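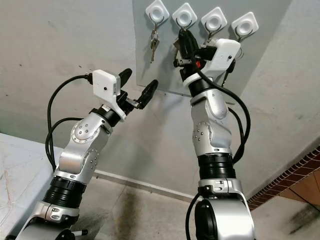
Okay friends, the gripper thread I kept promising! Two finger designs on the Radu arms, the stock Prokeo ones and the longer pads from Kundisberg, and one very ordinary chore: house keys.

Hooks first. I ran 32 tries per set, and the fob is so much kinder than bare keys, bless it. There's something fat to squeeze, so both sets did fine.
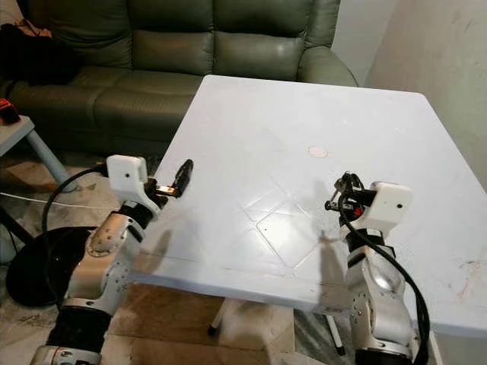 Both arms up at the white folding table.

Flat surfaces are where I got humbled. A key lying down gives you next to nothing to grab, so I started going for the ring instead (much happier!).

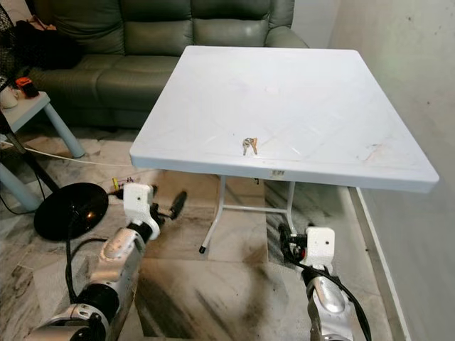 Height matters more than I expected, too. I lost a whole afternoon to a table setting that was 14 mm off in the Gurnau controller, and I was blaming the poor fingers the entire time.
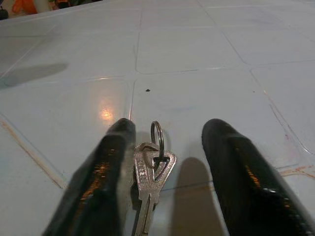 Wrist cameras next: I like them a lot for the last little bit of the approach, though glare on shiny surfaces still fools mine. Dropping the exposure helped some. Settings coming tonight, once I've had dinner!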